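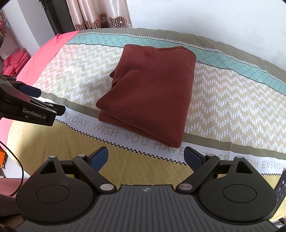
Psychologie du sommeil et santé mentale
Séance 4 : l'insomnie et les pensées du soir
Notes de cours, groupe du mercredi

Rappel de la dernière fois

On s'était arrêtés sur les deux processus qui règlent l'endormissement : la pression de sommeil, qui monte tant que l'on reste éveillé, et l'horloge circadienne, qui ouvre et ferme des fenêtres favorables au cours des 24 heures. Relisez le schéma de la séance 3 si ces deux courbes ne vous reviennent pas tout de suite, on s'en sert aujourd'hui du début à la fin !

1. De quoi parle-t-on ?

Mal dormir une nuit avant un oral, ce n'est pas une insomnie. On parle de trouble insomnique quand la difficulté (s'endormir, rester endormi, ou se réveiller trop tôt) revient au moins trois nuits par semaine, depuis au moins trois mois, malgré de bonnes conditions pour dormir, et surtout avec un retentissement dans la journée : fatigue, irritabilité, concentration en berne. Ce dernier critère est souvent oublié dans les copies. Quelqu'un qui dort six heures et se sent en pleine forme n'a pas de trouble à soigner.

Longtemps, on a classé l'insomnie en « primaire » ou « secondaire », la seconde étant vue comme un simple symptôme de la dépression ou de l'anxiété. Les classifications actuelles ont abandonné cette séparation, et je trouve que c'est l'un des plus beaux changements de perspective de notre domaine : l'insomnie peut précéder un épisode dépressif, l'accompagner, lui survivre. Elle mérite donc qu'on s'en occupe pour elle-même.

2. Le modèle des trois P (Spielman)

Facteurs prédisposants : tempérament anxieux, antécédents familiaux, hyperéveil.
Facteurs précipitants : deuil, séparation, naissance, changement de poste, maladie.
Facteurs perpétuants : tout ce que la personne met en place pour récupérer et qui entretient le problème (siestes longues, coucher avancé, grasses matinées, travail au lit).

Le cas discuté en cours, proposé par Etornam Dankwa, illustre très bien le troisième P. Un étudiant dort mal pendant ses partiels. Pour compenser, il se couche à 21 h 30. Sa pression de sommeil est encore faible, il reste donc éveillé longtemps, il s'inquiète, et le lit devient peu à peu l'endroit où l'on s'inquiète. Les partiels sont finis depuis des semaines et l'insomnie est toujours là.

Question de Kekeli Akpalu : un facteur peut-il changer de catégorie ? Oui, et c'est une excellente remarque. La consommation d'alcool, par exemple, peut précipiter les réveils nocturnes puis devenir un moyen de s'endormir, donc un facteur perpétuant.

3. Ruminations et inquiétudes

À ne pas confondre ! La rumination tourne plutôt vers le passé (« pourquoi ai-je dit ça ? »), l'inquiétude vers l'avenir (« et si je n'y arrivais pas ? »). Le soir, une troisième famille s'y ajoute, les pensées sur le sommeil lui-même : « si je ne m'endors pas maintenant, demain est fichu ». Le modèle cognitif d'Allison Harvey part de là : l'attention se porte sur l'heure et sur les sensations du corps, l'activation augmente, et la personne sous-estime ensuite ce qu'elle a réellement dormi.

4. Ce que propose la TCC-I

La thérapie cognitive et comportementale de l'insomnie est le traitement recommandé en première intention chez l'adulte. Ses composantes :

Contrôle du stimulus : aller au lit quand on a sommeil, en sortir si l'on ne dort pas, se lever à heure fixe.
Restriction du temps passé au lit : on rapproche le temps au lit du temps dormi, puis on l'élargit par paliers. Prudence en cas de trouble bipolaire, d'épilepsie ou de métier à risque.
Travail cognitif sur les croyances liées au sommeil.
Relaxation.

Et l'hygiène du sommeil ? Utile à connaître, mais insuffisante toute seule. Les fameuses listes de conseils culpabilisent parfois des gens qui les appliquent déjà toutes.

5. À préparer

Tenir un agenda du sommeil pendant une semaine (rempli le matin, de mémoire, sans regarder l'heure la nuit) et calculer votre efficacité de sommeil : temps dormi divisé par temps passé au lit, multiplié par 100. L'agenda reste chez vous, seul votre commentaire est à rendre, 10 lignes suffisent.

Yaw Agyeman et Nkrumah Korletey présentent la prochaine fois l'article sur les rêves récurrents. Salle 236, même horaire.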